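Real Estate Basics, Evening Section
Handout for Session 4: Buying a Share of a Place (co-ownership, dues and what you really get)
Instructor: Sneha Chaturvedi
3 March 2018

Okay, so last time we ran over on easements and I promised I'd get to shared-ownership properties first thing tonight. These are my notes, cleaned up a little, so you don't have to scribble everything down. Leave yourself some room in the margin anyway, I always forget something and add it out loud.

By shared ownership I mean places where your name is on something, but the something isn't a plain house on a plain lot. Lake communities, campground co-ops, cabin associations, condo buildings with a marina attached. The listings for these all sound wonderful. My job tonight is to get you reading past the word "lifestyle" and into the paperwork.

What are you buying?

There are three common setups, and listings mix up the words for them all the time (agents too, I did it myself for years!).

Fee simple with an association. You own your lot outright. You get a deed, it's recorded, and you also automatically belong to an association that owns or manages the roads, the dock, the clubhouse and so on. You can't quit the association and keep the lot.

Undivided interest. You and all the other owners each own a fraction of the whole property. Nobody has a deed to site 9. You have a deed to your fraction, plus a written agreement saying that site 9 is yours to use. That agreement matters as much as the deed, so read both.

Shares in a corporation. The corporation owns the land. You own shares, and the shares come with a right to occupy a particular spot. In some states this gets treated more like personal property than real estate, which changes how it's financed and sometimes how it's taxed.

Write the three down and put a star next to the second one. Most of tonight's worksheet is about that one, and it's where I see the most confusion.

Our running case: Dadovcombe

We'll use Dadovcombe for the rest of the term. It's a lake property with 65 sites held as undivided interests, and the management company is Olvera. Each owner has a one sixty-fifth interest. Dues are $114 a month, and the buyer pays a one-time transfer fee of $2,000 at closing. Water and septic are shared. Electric is metered by site.

Now, the listing for one of these sites went up in January and the only number in it besides the price was the dues. No transfer fee, nothing about septic, nothing about reserves. I'm not saying anybody was hiding anything. It's just that a listing is an ad, and you have to go get the rest yourself.

Somebody in the last section asked me whether a buyer could split a one sixty-fifth interest with a cousin. Great question, and the answer is in the co-ownership agreement, section 6, which says two names per interest and one vote. We'll come back to voting next week.

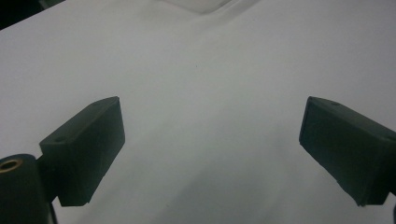

DUES, RESERVES & SPECIAL ASSESSMENTS

People look at the monthly dues and stop. Please don't stop there! Low dues can mean a well-run place with few frills, or they can mean that everybody has been voting down increases for a decade and the septic field is on its last legs. You can't tell which from the number.

So ask for the reserve study. It's a report listing the big shared items (roof, road, pump, dock), how many years each one probably has left, and what it'll cost to replace. Then ask for the current reserve balance and put the two side by side. If there isn't a reserve study at all, write that down too.

A special assessment is the bill you get when the reserve doesn't cover it. Let's do the arithmetic for Dadovcombe. Say the dues bring in $114 times 65, so $7,410 a month, or $88,920 a year. Sounds like a lot until you take out insurance, road work, water testing and the management contract. Whatever's left goes to reserves. If the pump house fails and the reserve is short by $65,000, each owner gets a bill for $1,000. You don't get to skip it because you never use the pump house, or because you only closed the week before.

That last part trips up new buyers constantly. Ask the seller in writing whether any assessment has been approved or is being discussed. "Discussed" is the important word, and you'll find it in the meeting minutes. I want you to read minutes going back at least two years. They're dull, I know, bring coffee.

Financing, quickly

Plenty of lenders won't touch an undivided interest. The ones that do often want a bigger down payment and a shorter term. Two names you'll see in the readings are Zulix, which lends on the deeded kind only, and Wirkard, which will look at shares and undivided interests if the agreement gives the lender a clear way to take over and resell. Seller financing is common too. If you're going that way, have a lawyer draw up the note. Don't download one.

Also, if your client is paying cash, they may think they can skip the title search. They can't. Well, they can, but they shouldn't, and you should say so in an email.

How long do you have to back out?

This one depends on your state and on the contract, so look it up for wherever you plan to work. In the Dadovcombe contract the buyer gets 14 days after receiving the full document package. Note the word "full." If Olvera sends the bylaws and forgets the budget, the clock hasn't started under this contract. Keep the envelope or the email so you can show what came and when.

For next time

Read the Dadovcombe packet, sections 1 through 6. Skip the plat map for now, the copy is terrible and I'm getting a better one.

Worksheet 4, both sides. On the back, show your math for the special assessment problem, even if you do it in your head.

Find one real listing for a shared property anywhere in the country and bring a copy. Circle every claim you'd want to see proof of. Don't pick a timeshare, those get their own evening.

If you missed the easements quiz, catch me at the break. And whoever left the blue folder with the amortization tables in it, I have it in my bag.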